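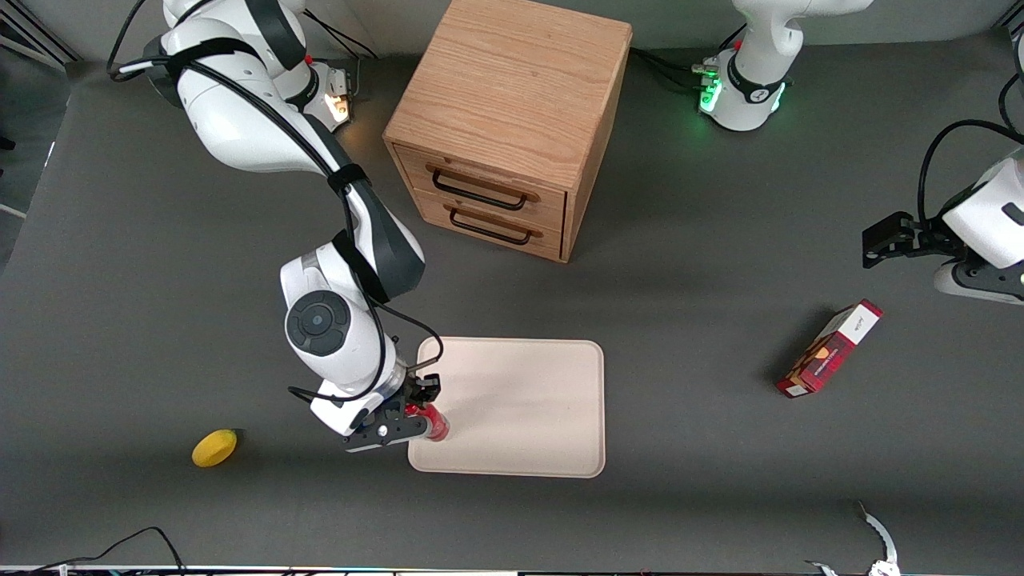
Red can and beige tray, gray tabletop.

Kuketti Community Pantry: progress report to the Saber Fund, second half of the grant year

Prepared by Hanane Badawi, program coordinator

Summary

The pantry stayed open every scheduled day in this period. We served 535 households, and 92 of them were new to us. Home delivery started in February and now runs on two routes. The evening session took longer to set up than planned and opened in April. Spending is within budget except for cold storage, which is explained below.

Pantry sessions

The Monday session is still the busiest. Most people come between 10 a.m. and noon, and the line was regularly out to the parking lot before we changed the check-in. Returning households now give a card number at the door and go straight to the shelves. New households sit down with a staff member and fill out the intake form, then shop the same day. Under the old system they had to come back a second time, and a fair number did not.

The evening session runs from 5:30 to 7:30 p.m. It was requested by people who work day shifts and could not send anyone in their place. The delay was over the building lease, which did not allow use after 5 p.m. Jayson Bañez worked that out with the landlord and the change is now in writing. Turnout was low the first few weeks and has picked up. We would like to run it for a full year before deciding whether to add another.

Home delivery

Delivery is for people who are housebound or recovering from surgery, and for anyone caring for a person who can't be left alone. We have 40 households on the list. Routes go out in the Konby van, which was bought with the first payment of this grant, and in one private car whose driver is paid mileage.

Each delivery is one bag of shelf goods and one bag of fresh or chilled food. We ask at sign-up about diet, allergies and what the household can open and cook. This last question turned out to matter more than we expected. Several people could not manage ring-pull cans or had no working stove, and had been giving part of their food away. They now get a bag made up of ready-to-eat items.

Amr Hamdy plans the routes and keeps the phone list. If there is no answer at the door the driver calls, waits ten minutes, and brings the bags back. We do not leave food outside.

Food supply

Canned vegetables, pasta and rice were steady all period. Cooking oil and baby formula were short, and we bought both from the grant's food line in March and again in May. Baked goods and sweets came in mostly through the January drive, after the holidays, when stores clear their shelves. 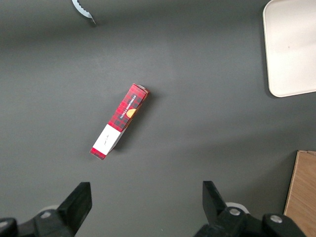

Vanilla shortbread in a tartan box.

Packaged cookies and cakes are put out on their own shelf and are not counted against a household's points. They go in delivery bags only if the household has said yes to them. Anything past its date is logged and thrown out, and the log is checked at the end of each month.

Hajar Zerouali rewrote the allergen sheet this spring. It is now one page, in large print, and is posted at the shelves as well as at check-in. Items with nuts, milk or wheat get a colored sticker when they are sorted. Sorting takes longer as a result, and we have added an extra hour on delivery mornings to cover it.

Staff and training

We have 8 paid and unpaid people on the regular schedule. Everyone who handles food has a current food safety certificate. Ataahua Ngata joined in March as part-time warehouse lead and has taken over ordering and stock counts. Stock is now kept in Foda, the inventory program approved in the original budget. Moving the old spreadsheet into it took most of April, and some item names still have to be cleaned up by hand.

Budget

Food purchases, van costs and wages are on track. Cold storage went over because the compressor on the older walk-in failed and had to be replaced. We covered the difference from the supplies line, which was underspent, with the approval of our program officer. No other lines were moved. The full statement is attached.

Problems still open

The loading door sticks in cold weather and has to be lifted by two people. The landlord has agreed to replace it but has not set a date.

We do not have a good way to reach households whose phone numbers change. Letters come back, and we lose contact with people who may still need food.

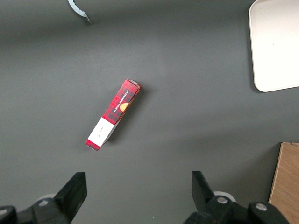

Plans for the next period

Add a third delivery route on the east side, if a second driver can be hired.

Finish the cleanup in Foda and start sending monthly stock reports with the budget statement.

Ask households at check-in for a second contact, such as a relative or neighbor.

Hold the fall food drive with a list of requested items, with cooking oil and formula at the top. Jayson will send the draft list to the Fund before it is printed.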